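Divwood Nernlow Tabletop Board
Gray wood-grain finish, for counters, packing benches and checkout tables

Product overview

The Nernlow is a ready-finished tabletop board for use where goods are set down, sorted and picked up again through the working day. It is supplied cut to length, with all four edges sealed at the factory. No oiling or painting is required before fitting.

The surface carries a fine printed grain in gray with a slight brown cast. Color reads cooler under white strip lighting and warmer under lamps. Order a sample piece before specifying the board next to existing gray furniture.

Typical uses
Shop counters and bagging areas
Packing and sorting benches
Pantry and utility room worktops
Classroom and craft tables
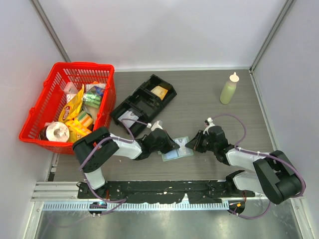 Gray wood-grain tabletop with a filled shopping basket.

Specifications

Length: 2000 mm
Thickness: 32 mm
Surface: matte, light texture
Edge: straight, sealed on all sides
Grain direction: along the length
Supplied in: single boards, film-wrapped
Extra parts: edge strip, joining kit and touch-up pen sold separately

Width is chosen at the time of order. Boards are cut square to the grain. Angled cuts are not offered at the factory and must be made on site with a fine-toothed blade, face up for a hand saw and face down for a portable circular saw. Any cut edge must be sealed the same day with Drusine edge sealer, two coats, sanded lightly between coats.

Support and fixing

Place supports no more than 45 cm apart. Frames may be steel, aluminum or timber. Drill pilot holes from below and set a depth stop so that the screw leaves at least 8 mm of board above its tip. On metal frames use slotted brackets to allow for movement across the width.

Leave a 2 mm gap where the board meets a wall. Fill the gap with flexible sealant or cover it with trim. Do not use rigid filler.

Store boards flat and indoors for two days before fitting. Keep the film on until the work is finished. Film left on for longer than a month may leave a residue, which can be removed with warm water and dish soap.

Surface and grain

The print is fine and streaky, with no large knots or other strong features. Where two boards are joined end to end, the grain will not line up exactly. Joins are less noticeable when placed over a support and away from the main working area.

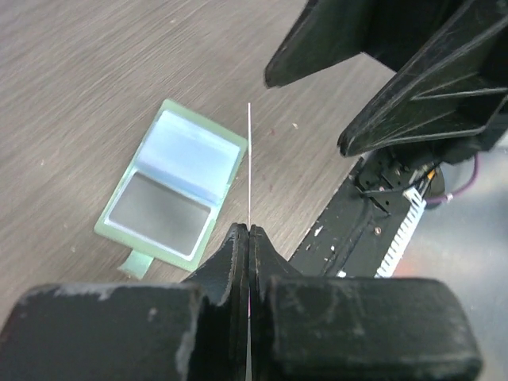
Brownish-gray finish, close view. Streaked grain.

Care

Wipe with a damp cloth and dry. Dish soap may be used for grease. Do not use scouring powder, steel wool or bleach. Lift baskets and crates instead of dragging them. Use a mat under hot pans and a board under knives. Standing water should be wiped up promptly, above all at joins and around sink cutouts.

Minor scratches can be treated with the touch-up pen, shade Sjögren Gray. Apply along the grain, wait five minutes and wipe off the excess.

Ordering

Cut boards are made to order and cannot be returned unless faulty. Check each board for damage before signing for delivery. State the grain direction on the order form if the board is to be fitted as a short return or an end panel.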